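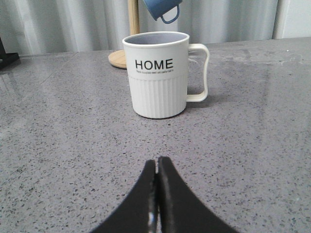 Wrist camera view at the mug station: closed fingers, white HOME mug on the counter, wooden mug stand behind it.

Ticket 1358
Subject: Arm stops with "grip width out of range" during visitor demonstration
Site: Kurkstead demonstration kitchen
Opened: October 2022
Opened by: Tahsin Bandara, Kurkstead
Assigned to: Karthik Marikar, Ibarra Support
Controller: Odach, release installed in August
Priority: High (scheduled visit)
Status: Closed, with one item carried forward

Problem as reported

The Kurkstead site is to receive a delegation from Sarnside for a demonstration of the kitchen arm. The agreed program consists of placing mugs on the stand and the rack, followed by moving a milk carton from the back of the counter to the front. During the rehearsal the mug portion ran as expected. The carton portion stopped on three consecutive attempts. On each occasion the fingers closed on the carton, the arm remained in place, and the controller displayed "grip width out of range." The site operator cleared the fault from the panel and returned the arm to its home position by hand.

The site requests that the fault be resolved before the visit, or that Ibarra confirm in writing that the carton portion may be omitted from the program.

Log

Entry 1 (Marikar)
The report is acknowledged. Please send the controller event file for the complete rehearsal and state whether the fingers have been changed or cleaned since the August release was installed. Please also confirm that the finger calibration was run after that installation.

Entry 2 (Bandara)
The event file is attached. It contains 1085 entries. The fingers have not been changed. There is no record at this site of a calibration following the August installation. Our maintenance sheet lists the release and the restart only.

Entry 3 (Marikar)
The event file shows that the controller is still using the stored closed position from the earlier release. Under the current release, that value produces an offset in the reported finger width. The mug handles are narrow and fall within the tolerance even with the offset. The carton does not. Before calibrating, please bring the fingers together above a clear part of the counter and inspect the inner faces. Foreign matter on these faces will be included in the new closed position and will reproduce the fault. 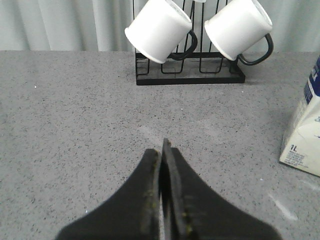

Fingers nearly closed in front of the wire mug rack. Yellow flecks are present along the inner edges.

Entry 4 (Bandara)
The fingers were inspected as instructed. A yellow-flecked strip runs along the inner edge of the left finger, and a patch of yellow specks is present lower down on the right finger. We cannot determine whether this is residue or wear of the finger material. Please advise whether calibration may proceed.

Entry 5 (Marikar)
Please wipe both inner faces with a dry, lint-free cloth and do not use solvent. If the specks remain after wiping, treat them as wear and proceed. Wear of this kind does not prevent calibration, but it is to be recorded on the maintenance sheet.

The procedure is as follows:

1. Place the arm in service mode and confirm that the amber lamp is lit.
2. Move the arm clear of the mug rack and the carton.
3. Select Fingers, then Closed Position, then Clear Stored Value.
4. Run the calibration. The fingers will open and close several times. Keep hands off the counter until the panel returns to the main menu.
5. Read the reference value from the panel and enter it in this ticket.
6. Restart the controller and leave the arm idle for 30 minutes before the first grasp.
7. Run the carton portion at half speed. Check that the fingers meet the carton below the shoulders, where the body is narrower. 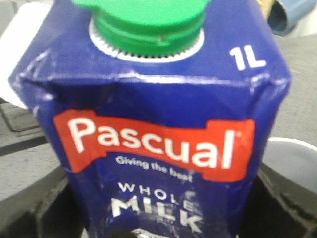 Entry 6 (Bandara)
The procedure was completed. Wiping made no visible difference to the specks, and they have been entered on the maintenance sheet as wear. The reference value after calibration is 1030.

The carton portion was then run at half speed five times and at full speed five times. No fault was displayed. The carton used for these runs was the 1L whole milk carton already at the site. Its front corners are creased and dented. Please advise whether a carton in this condition is acceptable for the demonstration.

Entry 7 (Marikar)
The reference value is within the permitted range. A creased carton is acceptable if the sides still hold their shape between the fingers. For the visit itself, a new carton of the same size is preferred, and one run at half speed should be made with it beforehand.

Entry 8 (Bandara)
The demonstration for the Sarnside delegation has taken place. The program was carried out in full, including the carton portion, which was repeated once at the request of the visitors. One pause occurred during the mug portion when a visitor stepped inside the marked line. The arm stopped correctly and was resumed from the panel. No grip fault was recorded.

The delegation asked whether the same fingers can be used for both mugs and cartons without adjustment, and what the replacement interval is. The first question was answered on the day. The second is referred to Ibarra.

Entry 9 (Marikar)
The replacement interval depends on the objects handled and is set for each site after inspection. Sarnside will receive a separate reply. A replacement finger pair for Kurkstead has been requested under the service agreement.

Resolution

Cause: finger calibration not run after installation of the August release.
Action: stored closed position cleared, calibration run, controller restarted, carton portion verified at half and full speed.
Carried forward: replacement of the finger pair at Kurkstead. The calibration is to be repeated after fitting, and the new reference value is to be sent to Ibarra Support under this ticket number.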